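The Swimming Gala at Tamiru

By the time Yeshi Ejigu reached the harbour steps, half the town was already there, and the other half was coming down the hill with blankets and flasks and small children on their shoulders. She had never seen so many people awake at six in the morning! The sea was flat and silver and looked perfectly friendly, although she knew very well that it wasn't.

"You're number 21," said the man with the clipboard, and he wrote it on her arm in fat black pen. "Tickles, doesn't it?"

It did. It tickled all the way up to her ear, and she laughed out loud, and then everybody near her laughed too, the way people will when they're cold and nervous and dressed in nothing but a swimming costume and a woolly hat.

The race went out to the yellow buoy and back, 1,000 metres in all. Her grandmother had swum it 4 times and come last in every one of them, and she still talked about it as if she'd crossed an ocean. She was up on the wall now in her enormous green coat, waving a tea towel.

"Kick!" she was shouting, and the race hadn't even begun.

Then the whistle went and oh, the cold! It took hold of Yeshi's ribs and squeezed. For the first minute she couldn't think at all, there were only elbows and foam and somebody's foot, and then quite suddenly there was space around her, and green light coming up from underneath, and her arms were going round by themselves. She was doing it. She was really doing it!

She thought of all those evenings in the pool at Trodeo, up and down, up and down, with the lights humming and the clock that always ran slow. She thought of the kitchen at home, and the long list of things she'd told people she would do after the race, and she found she couldn't remember a single one.

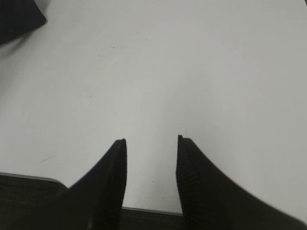 Black against pale grey.

The buoy was much bigger than it had looked from the shore. It rocked and creaked, and there was weed hanging off it like a beard, and Yeshi slapped it with her whole hand as she went round. With 500 metres gone she lifted her head and saw the town the wrong way about, the church down low and the houses stacked on top of it, and smoke going up from the bakery chimney. She had lived there all her life and never once looked at it from this side. It was lovely! She nearly stopped to tell someone.

A woman in a red cap was treading water a little way off.

"Cramp," said the woman cheerfully. "You go on, love. The boat's coming."

"I'll wait with you," said Yeshi.

So they bobbed there together and talked about the bakery, and whether the cinnamon buns would be out yet, and the woman said she'd swum every September since she was a girl and only finished twice. The boat came puttering over and hauled her in, and she leaned out of it, dripping, and yelled "Kick!" in exactly the same voice as the grandmother on the wall.

Yeshi kicked. There was hardly anybody left in front of her now, most of them were already up on the steps with towels round their shoulders, but the whole harbour was singing something, and she swam in towards it with her mouth full of salt, grinning like a fool.

Her grandmother was at the bottom step, up to her shins in the water, coat and all.

"Last!" she cried, and threw both arms round her. "Oh, well done, well done, you came last!"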